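Do Reusable Cups Really Catch On? My Summer Project Report
Malou Thygesen, June 2020

So my question was pretty simple: do people at my school use the reusable cups they already own, or do those just live in a cupboard? I sent a survey to 200 students and got 65 replies, which my advisor Mareike Kröger said was fine for a first try (phew!).

Most people who answered own at least one tumbler. The big complaint was washing. Lids came up over and over, and straws were even worse - one person wrote "I'd rather be thirsty."

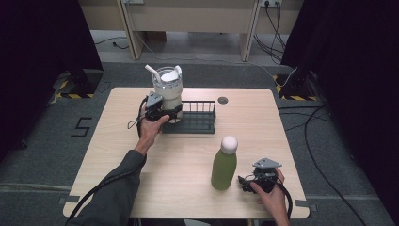
I also did six longer interviews by phone, and those were my favorite part! Itsuki talked for 55 minutes about leaks in his backpack. People who kept a cup by the front door used it way more than people who kept it in the kitchen.

If I did it over I'd ask about price too, and I'd fix question 6, which everybody read differently. I'm hoping to send out a second survey in July.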